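Contra a garra universal

20 de março de 2022

Toda ficha técnica de garra promete a mesma coisa. Abertura, força, repetibilidade, peso. E uma foto bonita segurando um cubo. Sempre o cubo. Quem trabalha com isso sabe que cubo qualquer coisa pega, até alicate de cozinha.

Escrevo depressa porque amanhã temos que decidir o que comprar e queria deixar a opinião registrada antes da reunião, não depois. Minha posição: estamos comparando garras do jeito errado. Nós, os fornecedores, os blogs, todo mundo.

Na última rodada passaram pela bancada três modelos. A Bradeck, de dois dedos paralelos. A Brakex, também de dois dedos, mais pesada, com controle de força de verdade. E a Eze, de sucção, que um distribuidor insistiu em mandar. A Eze eu descarto logo – ótima para caixa, tampa, chapa lisa. Para objeto fino e roliço, nada. Sem superfície não tem vácuo, não tem conversa.

Sobram as de dois dedos. E é aqui que a ficha técnica começa a atrapalhar. A Brakex ganha em tudo no papel. Mais força, mais curso, comunicação mais rápida. Na planilha, fim de papo. Só que ninguém aqui levanta bloco de aço. Nosso problema é pincel fino deitado numa mesa e um organizador transparente onde o pincel tem que entrar. Força não ajuda. O que ajuda é ponta. Geometria de ponta. Um dedo grosso empurra o cabo antes de fechar, o cabo rola, e lá se vai a tentativa.

Fizemos 206 tentativas com cada uma, mesmo controlador, mesma câmera no punho, mesma iluminação. Não é muito, eu sei. Um artigo sério pediria 600. Mas já dá pra ver o padrão, e o padrão é chato: as duas falham igual, nos mesmos lugares, e quase sempre por culpa do que vem antes do fechamento.
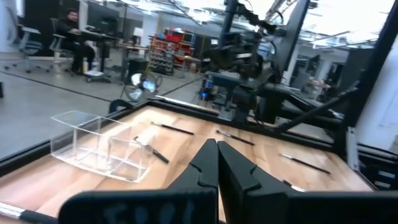

Antes do fechamento quer dizer: câmera. Percepção. Onde o sistema acha que o cabo está. Acrílico é um inferno, reflete, some, o sensor de profundidade inventa buraco onde tem parede. Cabo escuro é fino demais pra nuvem de pontos. Aí o braço desce 6 milímetros pro lado e a melhor garra do mundo fecha no ar. Trocar a garra não resolve. Trocar o jeito de olhar, talvez.

E a câmera no punho, que defendi por muito tempo, tem um preço que ninguém põe na ficha: os próprios dedos. Ocupam o meio da vista, bem onde interessa. Quanto mais parrudo o corpo da garra, mais mesa ele esconde. Isso devia ser item de comparação, com número e tudo – fração da vista tapada com a garra fechada. Nunca vi fabricante nenhum publicar. Nem a Bradeck, nem a Brakex. Perguntei às duas. Uma respondeu com o catálogo.

Já sei o contra-argumento: põe uma segunda câmera fixa, de cima, e acabou. Ajuda, sim. Mas aí são duas calibrações pra manter, e calibração desanda. Em novembro perdemos 7 dias caçando um erro que era um parafuso de suporte frouxo. Sete dias! Quem vende sistema com muitas câmeras nunca conta essa parte.

Outra coisa. Dedo trocável. Deveria ser obrigatório. A Bradeck deixa trocar com dois parafusos, dá pra imprimir uma ponta nova de manhã e testar de tarde. Na Brakex é preciso desmontar a proteção, refazer a referência, reiniciar o controlador. Um modelo mais fraco que me deixa errar rápido vale mais que um forte que me faz esperar. Isso pra laboratório, claro. Numa linha de produção que faz a mesma peça o ano todo eu diria o contrario e sem vergonha nenhuma.

Então, o que eu defendo pra Ralarance: comprar a mais barata das duas. Gastar a diferença em câmera melhor e em pontas, muitas pontas. Finas, com borracha, com entalhe, tortas se for o caso. E parar de testar com cubo. Cada equipe devia escolher o objeto mais irritante da própria rotina e medir com ele. O nosso é pincel. O de outro vai ser saco plástico, cabo USB, sei lá.

Vão dizer que assim os resultados não se comparam entre laboratórios. Verdade. Mas os de hoje tambem não se comparam, só parecem, porque o cubo é igual pra todos. Prefiro um número feio que fale do meu problema.

A planilha completa mando depois da reunião, falta limpar as colunas de tempo de ciclo.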